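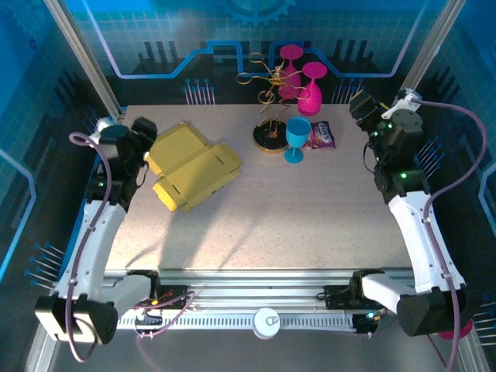
Chapter 6
Packing Small Goods

A folding carton starts as a flat sheet of board. The cut slots and fold lines are already in it, and the packer's first job is to read them. Find the base, then the sides, then the tabs that lock them together. Fold every line once before closing anything.

Mixed orders take more thought. Plastic wine glasses are light but awkward, with a wide bowl, a thin stem and a flat foot. A wire ornament on a round base can bend if something presses on it. Candy in a wrapper fits almost anywhere - it goes in last.

Uyên Mạch ran the gift packing room at Tatier in Trunudbridge, where the crew closed nearly 800 cartons in a shift. She had new packers fold 200 blanks before they touched any goods.

In this chapter you will learn to square up a carton, choose a packing order and protect stems and wire. Section 6.1 begins with the blank. Key terms: blank, flap, tab, slot, score.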